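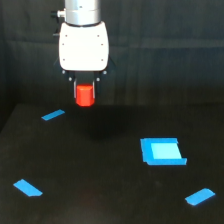

首页 版块 工作间与桌面 布置讨论 登录 注册
搜索本站 请输入关键词 高级搜索

哑光黑台面配深灰布帘：台面发白印、帘子压痕怎么处理

发表于 2月 作者：Hestevus

小工作间刚改完，台面是哑光黑，后面整幅挂深灰布帘，从左拉到右，用来挡后墙的管线和反光。用了几周，两个问题：

1. 台面上手摸过的地方发亮，侧光下很明显。用湿布擦，水干以后留白印，再擦白印换个位置。
2. 帘子中段有一道横向折痕，应该是出厂折叠压出来的。挂到现在没有消。

台面漆的型号问过木工，只说是“水性哑光，两遍”。帘子是涤纶，标签上写可低温熨烫。求具体做法，不要只说“换一块”。

----

Taipe 回复：

白印先分清是水垢还是漆膜吸水。滴一滴纯净水，等它自然干。没有印，就是自来水的水垢，以后换纯净水擦，擦完马上用干的超细纤维布收一遍。有印，而且过半天自己淡掉，是漆膜吸水，说明两遍太薄。

发亮那部分分两种。一种是皮脂，中性清洁剂稀释后能擦掉。另一种是消光层被磨平了，擦什么都没用，只能重新做面。

----

Vulitz 回复：

帘子别下低温熨，拆装麻烦。挂烫机从背面打蒸汽，喷头离布一拳，另一只手在下摆轻轻带住，从上往下走。横折痕要顺着竖向拉，不要沿着折痕来回蹭，蹭了会起亮带，深色涤纶上尤其看得出来。

打完不要马上收拢，展开挂一夜。

----

Sutingate 回复：

我不同意楼上说的挂烫。出厂压痕是带温度压进去的，普通挂烫机蒸汽到布面已经没多少热了，打完当时平，第二天回来。我试过两次都是这样。要么垫布低温熨，要么下摆加铅坠绳让它慢慢拉。

另外楼主的帘子是平幅还是有褶？如果挂出来竖褶比较深，横折痕其实不显眼，把布的宽度加到轨道的2倍就行，不用处理。

----

Vulitz 回复：

回来是因为没干透就收了。带着潮气收拢，折痕当然还在。

铅坠绳我也用过，对竖向垂感有帮助，对横折痕基本没用，那一段布受的力太小。

----

Hestevus 回复（楼主）：

补充：有竖褶，但不深，比较缓。折痕很淡，开顶灯时能看到，关掉顶灯就看不太出来。帘子下半截本来就暗，靠近台面后沿那里接近全黑，所以只有中间那一段碍眼。

滴水试验做了。纯净水无印，自来水有印，应该是水垢。

----

Agnes Berge 回复：

既然是水垢，旧的白印用柠檬酸水，浓度低一点，先在台面底下或者角落试。布拧到不滴水，擦一遍，纯净水再过一遍，干布收。不要用白色的清洁海绵，那是磨料，哑光面磨一次亮一块。

也别打蜡。家具蜡会填进消光层，整块变成半光，再想退回来要用溶剂，水性漆扛不住。

----

Taipe 回复：

同意不打蜡。柠檬酸我有保留，水性漆耐酸没有大家想的那么好，停留时间要短。不如先用温的纯净水敷一下再擦，擦不掉再上酸。

----

Valter Bråten 回复：

讲一下台面后沿。帘子下摆如果直接搭在台面上，布会掉纤维，黑台面上全是灰毛，而且每次拉帘都在同一条线上磨，时间长了后沿会出一道亮边。我那边是把台面往前挪了8厘米，帘子从台面后面垂下去，不接触。轨道到地126厘米以下的部分反正被台面挡住，脏一点也不影响。

灯也看一下。折痕是靠顶光打出来的，把顶灯往帘子方向移，掠射更厉害，折痕更重。往前移，光更正，折痕会轻。

----

Sutingate 回复：

灯往前移，台面反光就上来了。哑光黑不是不反光，是反得散，正上方一盏灯照下来，整块发灰。楼主自己权衡，我宁可留折痕。

----

Valter Bråten 回复：

所以灯前面要加柔光片或者格栅，格栅更好，不往台面散。

----

Hestevus 回复（楼主）：

反馈一次。温纯净水敷了几分钟，白印去掉大半，剩下2处靠前沿的，用很稀的柠檬酸擦掉了，没有变色。手印用中性清洁剂能擦净，目前没看到磨亮的地方。

帘子按 Vulitz 说的从背面打蒸汽，展开挂了一夜，折痕轻了，没有全消。灯没动。

后沿那边确实搭着一点布，准备把台面往前挪。重新补漆的话，有没有人在两遍水性哑光上面直接加过第三遍？要不要先打磨？

----

Taipe 回复：

要磨。用细的海绵砂轻轻带一遍，去掉表面手油就停，吸尘，再用不掉毛的布擦。喷涂，别刷，哑光漆刷出来有接头印，黑色上每一道都看得见。最好用同一家的漆，先问木工还有没有剩的。

----

Agnes Berge 回复：

喷之前把帘子摘了，或者拿膜包到顶。漆雾落在深灰布上洗不掉。

上一页 下一页 返回版块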